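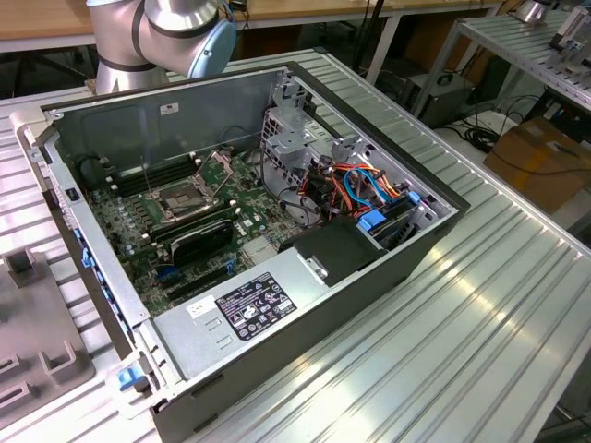

So I've been walking to work since June and I have to tell you, I feel great! I moved to the Elmont side of town last winter, and for months I drove the same six minutes every morning, parked, sat down, and stayed sat until lunch. My hips hated it. My sleep was a mess too, and I was getting through the afternoon on vending machine pretzels.

The walk takes me down Sutherland Street, past the ball fields, and up the long hill behind the Ernow building. I was puffing like an old dog on that hill the first week. Now I can get up it while talking on the phone (my sister noticed before I did).

The other change is breakfast. I used to skip it, because who has time, and then I'd be starving by ten. These days I make a big jar of oats on a weeknight and it lasts me a few mornings. Old-fashioned oats, milk, a spoonful of peanut butter, frozen blueberries on top. They thaw overnight and turn the whole thing purple - I love it. If you like it thicker, go easy on the milk. I also put cinnamon in mine, quite a lot of it.

Lots of you asked about shoes after my last post. I bought 2 pairs and swap them day to day, which my feet seem to like. Get fitted in the afternoon if you can, and bring the socks you really wear. I went up half a size and my toenails are much happier.

I don't track much. I tried writing down every bite in the spring and gave up after 15 days, cranky and hungry. What I do keep is a little notebook by the bed where I put down what time I turned off the light and how I felt in the morning. Lights out by ten-thirty is a good day. Past midnight is a bad one, every single time.

Next up is the Mirna trail, which climbs 600 feet and has a bench at the top with a view over the reservoir. I've been up there once, years ago, in the wrong shoes. I'm packing a sandwich and going early, before it heats up. If anyone has done it lately, let me know in the comments whether the lower bridge is open again!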